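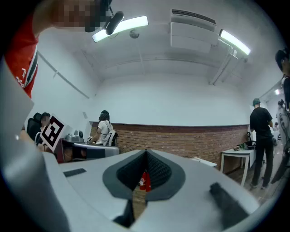 What I wanted to find out

Room comfort project, Walik building, May 2019

I picked our own workroom for this project, mostly out of laziness (I'm in there all the time anyway!), and also because everyone complains about it. Half the group says it's freezing and the other half says the lights give them a headache. So my question was pretty simple: does where you sit change how you feel about the room?

The room itself

It's a plain sort of place. White ceiling, white plaster on the upper part of the back wall and red brick underneath, with a thin dark ledge where the brick stops. I love the brick, it's the only warm color on the walls. The light comes from long fluorescent fixtures, and the air conditioner hangs up high between two of them, so if you get the cold air you tend to get the glare too. We use black office chairs, and they roll, so people drift around more than they think they do.

How I did it

I made a short comfort card with four questions on it (too cold, too bright, too loud, would you move) and left a stack by the door. I kept it going for two weeks and got back more than 100 cards, way more than I'd hoped for! Saulius Mockus helped me redo the wording after the first day, when people kept writing "yes and no" for everything.

What came back

The cold complaints bunched up under the air conditioner, no surprise there. The glare ones were messier. People facing the brick wall hardly mentioned it, even when they sat right under a light, and I still don't have a great explanation. Maybe the darker color is easier on the eyes? I'd want to run the cards again in November, with the heating on and less daylight, before I said anything stronger. I'd also add a line for what people were wearing, because somebody in short sleeves is going to feel that air a lot sooner than I do in my sweater.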